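About Namance

Namance is a packing and sorting service on the edge of Brarkivstead. We take in mixed household goods, sort them, and send them back out in boxes that make sense. If you came here looking for a mission statement, we don't have one. We tried writing one in April and every version could have belonged to a dentist.

How we started

Forby was a moving company. Kinyua was a storage business across the parking lot. Customers kept using both and complaining about both, mostly over small stuff: toys, kitchen tools, the things that get swept off a counter into a box marked MISC. The 2 firms merged and kept the building with the better roof.

We have since handled over 827 house clearances and moves. We don't put much weight on that number. A company can do a job badly many times.

What we don't believe

We don't believe in decluttering in a weekend. We don't believe that a label maker changes anyone's life, or that matching baskets are worth what stores charge for them. We have opened plenty of matching baskets and found the same dead batteries inside.

We are also doubtful of any mover who promises that 100 percent of your belongings will arrive in the room you wanted. Ask what they mean by room. Ask who writes the list.

What we do

Small items come out of their boxes and into open bins. They are grouped by where they will be used, so a spatula doesn't travel with the bath mat because both were near the door. Anything we can't place goes on a query sheet, and you get the sheet before you get the boxes. Some customers find this annoying. We would sooner annoy you on paper than have you call us about a missing can opener.

We charge by the bin. The estimate is free and is usually a little high. 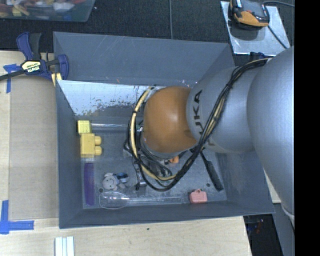 Our bins are plain, and we buy them for depth before looks. A deep bin with sloping walls is easier to reach into than a straight-sided crate, and the contents can be seen without tipping everything out. They do get ugly. The gray one on the tabletop has a scuffed floor and scratches on the far wall, and it still holds a plush toy and a black-handled implement as well as a new one would. We replace a bin when it cracks. Scratches don't count.

Working with us

Allow 17 days between booking and collection. You may find a company that offers less. Read its cancellation terms first, and then read ours, which are also dull.

Page last revised 5/6/26.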